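We use cookies to remember your settings. Accept | Manage

Print this page | E-mail this page

Thursday, September 5, 2024

Bench table, Cuditstead room. Sorting the display pieces before they go back in the Relano tubs. Orange bar stays out as the spacer for the foliage trays. Purple and green foliage still to be teased apart and graded by colour. Checked the bar against the steel rule: 32 mm wide, no bow worth recording.

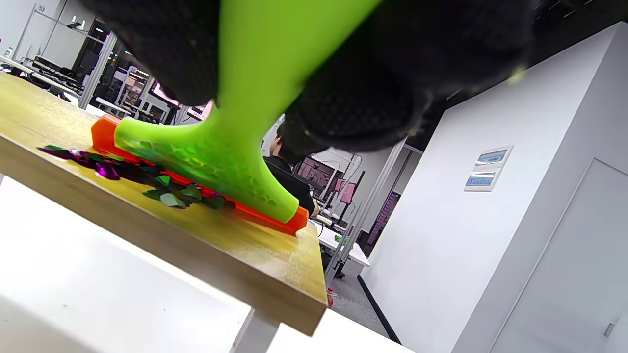
Entered by Rostam Zarei
Read by Hryhorii Koval

Foliage next to the bar is the crinkled stock, purple and dark green mixed. The purple is the glossier to look at and creases if stacked. Pack it flat, 10 bunches to a tray, green underneath. Two trays done before lunch, neither labelled yet.

Table top wiped with the Grollex cleaner, half strength. Full strength dulled the finish on the other table in May - do not repeat. Levelling foot on the window side needs a quarter turn.

To do: labels for both trays; ask Kratochvíl whether the grey tub lids are still on back order; move the bar to shelf 9 when the last tray is closed.

Last updated: 4:10 pm, R.Z.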